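Skosport Insole Exchange - Frequently Asked Questions

Updated Feb 4, 2025

What is the Insole Exchange?

It's a shared stock of shoe insoles and loose soles, kept on rolling shelves in our room at Brornham and open to anybody who repairs, resoles or just wants to rescue a pair of shoes. You bring what you don't need, you take what you do. We started with a single crate of leftovers and now we have 546 pairs on the books, which still makes us grin every time we open the list!

Who runs it?

Ye-ji So looks after the stock and the labels, and Þórey Frandsen handles requests and the mailing side. If you write to us, one of those two will answer you, usually the same evening.

What can I bring in?

Flat insoles, curved insoles, kids' sizes, cork, foam, felt, molded plastic, half soles, heel pads. Odd singles are welcome too. People often need just a left or just a right (dogs seem to prefer one shoe over the other), and matching up two strangers' leftovers is one of the best parts of the whole thing.

Please don't bring insoles that have been worn, glued or cut down so far that the size can't be read from the shape. If you aren't sure, bring it anyway and we'll look at it together.

Do I need to label things myself?

No, but we love it when you do. Size on the heel end, in pencil, and L or R if it isn't obvious. Tape leaves a sticky patch that picks up lint, so we'd much prefer pencil.

How is the room laid out?

We use blue metal shelving on casters and green plastic crates with slotted sides. The crates have a white label on the front, and the slots let air through, so new foam loses its factory smell faster. Yellow tape on the carpet marks out floor positions. The top shelf is for laying soles out flat and comparing them, and it's much nicer to work on than a table - you can walk up to it from either side.
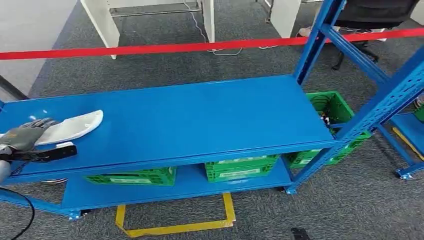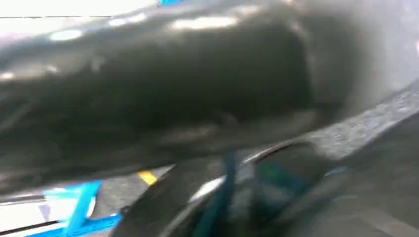
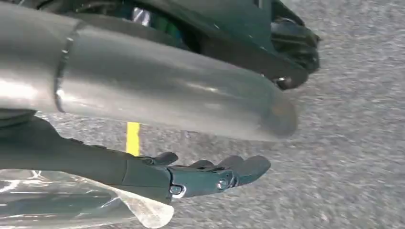 Can I move the shelves?

Yes, that's why we chose units with wheels! Pull a unit out if you need more space, then roll it back to its place when you're done. Push from the upright post and go slowly. Carpet grabs small wheels more than a hard floor does, and a fast shove will send a crate sliding.

How do I find my size?

Start with the shoe, not the number printed in it. Pull out the old insole, lay it on the shelf, and put a candidate on top with the heels lined up. The length should match and the curve of the arch should sit over the old one. If the new one is slightly long at the toe, that's fine, you can trim it. If it's short at the heel, put it back and try the next.

For those who can't come in person, trace the old insole on paper with the pencil held straight up, write the shoe size next to it and mail it to Þórey. She's alarmingly good at this.

How many can I take?

Up to 2 pairs per visit. If you're fitting out a team or a school play, write first and we'll set a crate aside. We did 414 pairs that way last year, and the tap-dancing group from Plamard sent us a recording of the result. It was loud and wonderful.

Does it cost anything?

Taking insoles is free. If we mail them to you, you pay the postage.

Do you have Sveinbjörnsson soles?

Sometimes! They come up a lot, mainly the winter boot ones with the deep heel cup. We keep a waiting list and go down it in order. The next big delivery is planned for April, with 200 pairs promised, and a good part of those should be the heel-cup kind.

Can I trim an insole there?

Please do. There are shears and a pencil in the drawer by the door. Trace first, cut outside the line, try it in the shoe, then take off a little more. Keep the offcuts if they're cork, as they make great heel wedges. We have a jar for them.

Something went back in the wrong crate. Was that me?

Could have been anyone, and it really doesn't matter. Ye-ji goes through the crates regularly and enjoys it far more than she should. If you spot a stray yourself and know where it goes, move it. If you don't, leave it on the top shelf.

Can children come along?

Absolutely, and they're fantastic at finding pairs. Just keep fingers clear of the casters when someone is rolling a unit.

I have a question that isn't on this page.

Write to us through the Skosport contact form and put "Insoles" in the subject line. Photos of mystery soles are especially welcome - top and bottom, please, with a ruler next to them.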